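Why do forks have four prongs?

Have you ever looked at your fork in the middle of dinner and wondered who decided it should look like that? I have! I once let a whole plate of peas go cold thinking about it, so I went off and found out as much as I could, and now I'm going to tell you.

First, a word you might like to know. The pointy bits on a fork are called tines. You can say prongs if you prefer, and I usually do.

Knives came first

The knife is the oldest thing in the cutlery drawer by a very long way. Before people knew how to work with metal, they chipped stones until the edges were sharp enough to cut meat. Spoons are very old too. Some of the first ones were probably shells, and if you've ever scooped up sea water with a shell at the beach you'll know how well that works (unless there's a hole in it, of course).

Forks took much longer to get to the table. There were big forks for cooking, used to lift meat out of a hot pot, but when it was time to eat, most people in Europe used a knife, a spoon and their fingers. Fingers are very good at picking things up! In lots of places people still eat with their hands today, and there are proper manners for doing it, just as there are with a knife and fork.

A slow start for the fork

Small forks for eating were used in parts of the Middle East and in the Byzantine Empire more than a thousand years ago. They reached Italy after that, and Italy turned out to be a very good place for them, thanks to all the pasta. Try winding spaghetti round a spoon and you'll see what I mean.

In other countries people thought forks were silly. Some of them laughed at anyone who used one - imagine being teased for not putting your fingers in the gravy!

Two, three, four

Early table forks often had only two prongs, and the prongs were long and straight. That's fine for holding a piece of meat still while you cut it, but it's hopeless for peas. They roll straight through the gap. So makers tried three prongs, and then four, and they gave the fork a gentle curve so that it could scoop a bit like a spoon. Four worked so well that most dinner forks have stayed that way.

You'll still find forks with other numbers, though. Cake forks often have three, and sometimes one prong is wider than the rest so you can cut your cake with the side of it.

I like to visit the little cutlery museum in Ilten, where they have 2,318 pieces in glass cases and drawers you can pull out yourself. My favourite drawer has 19 tiny forks in it, and every one was made for eating pickles. There's also a soup ladle 124 centimetres long, and I can't tell you how much I want to have a go with it.
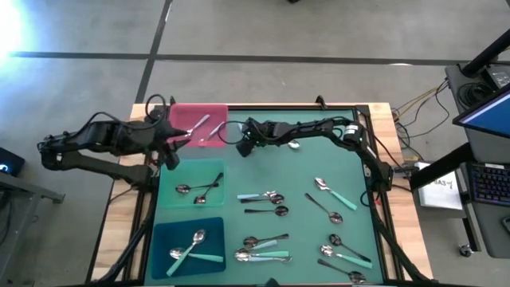 What about spoons? Well, they've changed less than forks have, but there are still plenty of different kinds. A soup spoon is often rounder than a pudding spoon, and a teaspoon is small enough to stir a cup without bashing the sides. There are spoons for mustard, spoons for jam and spoons with jagged edges for grapefruit.

Then there's the spork, a spoon with short prongs on the end. Campers love them, as you've only got one thing to wash up. I find the soup dribbles out between the prongs, but perhaps I'm just a messy eater.

Try it yourself

Ask a grown-up if you can look through the cutlery at home. Pick out a few forks and count the prongs on each one. Then put 40 dried peas in a bowl and see how many you can lift with a fork in one go, and how many with a spoon. Write your scores down, swap hands and have another turn. My left hand managed three peas, and one of those ended up under the fridge.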